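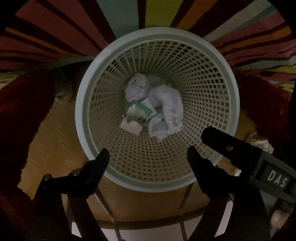
Illport paper mill open day

I've wanted to see inside the Flotham mill ever since we moved to Illport, and last weekend I finally did! They open the doors to the public twice a year, in January and again in April, and the tour takes 2 hours if you don't linger. I lingered.

You start out in the yard, where the sorted waste paper comes in by truck and gets stacked in bales higher than a garage. Office paper goes on one side and old cartons on the other. Our guide said food wrappers are the bane of the place, along with anything that has a plastic lining, and that used tissues shouldn't go in the recycling at all (the fibres are already too short). I've been getting that wrong for years.

Then it's on to the pulper, which is basically a giant kitchen blender. The bales drop in with warm water and come out as grey porridge. The smell is a bit like wet cardboard and a bit like a swimming pool, and I got used to it faster than I expected.

The best bit by a mile is the paper machine itself. It's a Verstraete, 43 metres long, and they've named it Londen after the street where the first mill stood. You walk beside it on a raised platform with your earmuffs on, and the porridge goes in at one end so thin it could be milk, and by the far end it's a dry, warm sheet winding onto a roll as tall as me. I went back along the platform twice just to find the spot where it stops being liquid. I still couldn't tell you!

Afterwards there's a small room where you can make your own sheet with a mould and a tub of pulp. Mine had a thin corner and a thumbprint in the middle. The kids beside me were putting flower petals in theirs, and the colours looked lovely.

Practical stuff: entry is $13, parking is free along the river side, and you need closed shoes or they'll turn you back at the gate. The platform has stairs at both ends and no lift. The canteen does a very decent pea soup, but go before noon, as the lineup gets long after that.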